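How a Robot Hand Holds a Plug 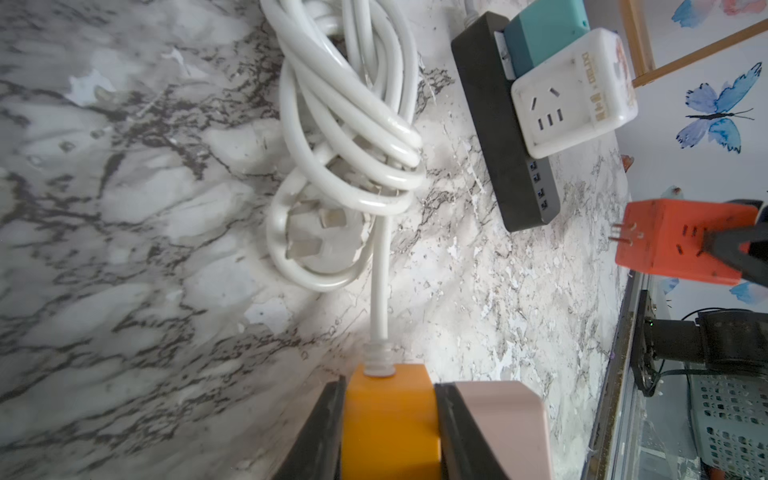

The Drorkader robot kit sorting plugs and adapters on a countertop. The view is from a small camera near its gripper.

Most robots you see in movies have hands like ours, with four fingers and a thumb. Many real robots have only two fingers. The two fingers open, move around something, and squeeze. This kind of hand is called a gripper.

The Drorkader is a robot kit made for schools, clubs, and families who want to learn how robots work. It is sold by a company called Brarosness. The kit comes in a box with 60 parts and a book of 20 jobs to try. Sorting cords and plugs is one of the harder jobs, and it is near the end of the book.

Why are plugs hard?

A wooden block has flat sides and stays the same shape. You can pick it up almost anywhere. A plug has a flat part, metal prongs, and a long cord coming out of it. If you lift the plug, the cord comes too. If the cord is looped around another cord, both of them may move.

Plugs also come in many shapes. Some are shaped like cubes. Some are long and thin. In the picture, one pair of black fingers is holding a yellow-orange plug by its body. A white power cable runs up from it, toward a big bundle of white cord. The body of a plug is a good place to grip, because it is stiff and does not bend the way a cord does.

How does the robot see?

A small camera rides close to the gripper. When the gripper moves, the camera moves with it. The camera gets a very close look at whatever is between the fingers, but it cannot see the whole room. You can try this yourself. Make a tube with your hand, look through it with one eye, and try to find a pencil on a messy desk. You will have to move your head a lot.

How does it learn?

A person shows the robot what to do first. The person guides the gripper to a plug, closes the fingers, and moves the plug to a new spot. The kit saves each try. The book says to show the robot the same job up to 30 times, starting with the plug in a different place each time. Then the robot tries on its own.

It will make mistakes. It may close its fingers too early, or grab the cord when it should grab the plug. When that happens, you show it a few more times.

What else can you buy?

Brarosness also sells a set of soft finger covers called Altumari. They fit over the hard fingers and help with smooth or round things, such as eggs and marbles. You do not need them for plugs. There is a bigger kit too, named Khương, for older students. Its book is much longer and has more math in it.

Staying safe

Electricity can hurt you. Only do the plug job with a grown-up, and let the grown-up choose the cords. Never let a robot put a plug into a wall outlet. Keep your fingers and hair away from the gripper while it is moving.

Words to know

Gripper: the part of a robot that holds things.
Prongs: the metal pieces that stick out of a plug.
Adapter: a piece that lets one kind of plug fit another kind of socket.
Power strip: a long bar with places to plug in more than one thing.

To ask for the free classroom guide, have your teacher write to Brarosness and give item number 3415.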